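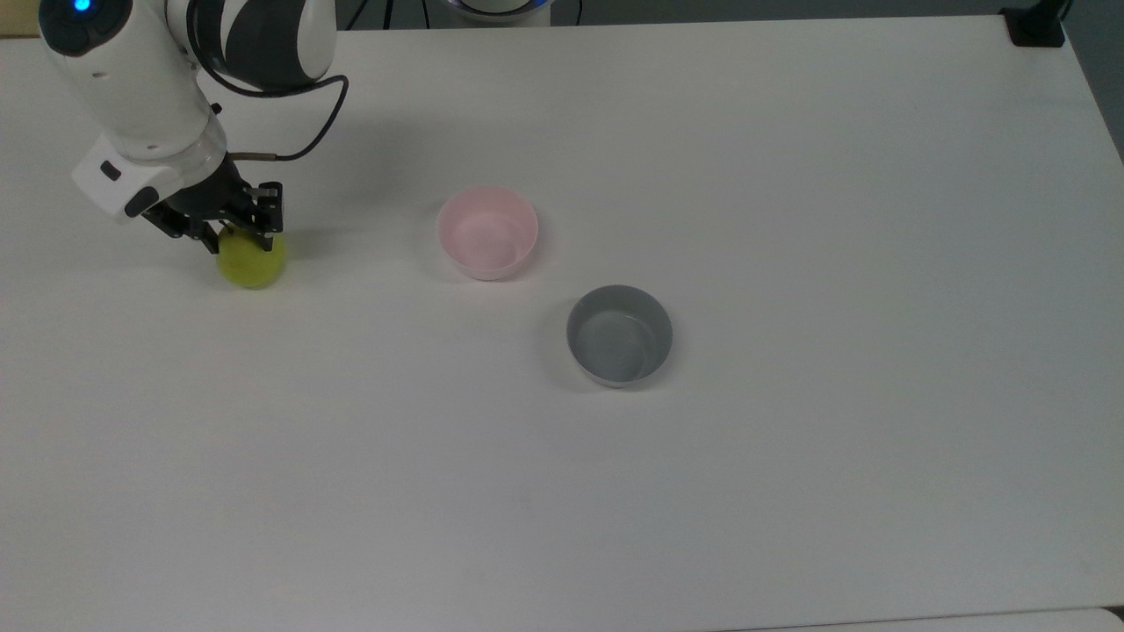

Visit report: Odmont open day, tableware and materials hall

The Odmont site opens its ground floor to visitors twice a year. I attended the March session, which started at 9:30 on a Friday and ran until early afternoon. Entry was free with registration. Visitors were split into groups at the door, and each group had 6 stations to get through, with a fixed time at each. The notes below cover the stations I found useful and skip the two I did not.

Station 1 was the sorting table. The tabletop is plain white and smooth, which suits the purpose: small items in pale or mid colors stay easy to find, and shadows are soft. The items in use were ordinary ones, a fuzzy yellow-green ball of the tennis type and two round bowls of similar size, one light pink and one gray. The pink bowl has a slightly thicker rim and a lighter band near the base. The gray one is a muted blue-gray inside, with a paler rim.

The choice of bowls got more discussion than I expected. According to the handout, the site went through several sets before settling on this shape. Deep bowls hid their contents from anyone seated, and shallow dishes let a ball roll out. The present bowls come from Flernar, a housewares supplier, and are bought in mixed colors. The handout lists 373 bowls and dishes in the site store, sorted by diameter and then by color. A visitor asked whether the pink and the gray differ in weight. The guide did not know and said she would check.

Station 2 covered table surfaces. Sample panels were laid out on trestles and could be handled. Matte white panels had the least glare under the overhead lights. The gloss panels reflected the fixtures badly enough that I would not consider them for close work. Cleaning was demonstrated with a damp cloth and a mild detergent. Pencil came off at once, ballpoint did not. No prices were given.

Station 3 was the store itself. Shelving runs along both long walls, with bins labeled by shape on the left side and by material on the right. This means that a round ceramic item could be filed in either place, and the guide agreed that it sometimes is. There is a card index at the entrance - still on paper - and a return shelf by the door. The return shelf was full at the time of our visit.

Station 4, on balls and other rolling objects, was run by Nanayakkara, a small firm that tests toys and sports goods. They had a ramp set at a fixed angle and rolled each ball onto felt, rubber and bare tabletop. Felt-covered balls stopped soonest on felt, as one would expect. The smooth foam ball was the least consistent and in two of the runs left the tabletop altogether. Results were written on a whiteboard and visitors were welcome to copy them.

Stations 5 and 6 were a catalog display by Drirkix and a packing demonstration. I did not take notes at either.

Practical points. Attendance was about 104, and the hall was crowded between 10:30 and 11:15. Parking is behind the building and was full on arrival; there is street parking one block north. Coffee was available in the lobby, but cups could not be taken past the double doors. The floor is level throughout and the aisles in the store are wide enough for a wheelchair, except at the card index. Sound carries in the hall, so stand near the guide.

Handouts are available at the front desk on the way out. The one for Station 1 has the bowl dimensions on the back page, in inches only. Registration for the next session opens in the summer.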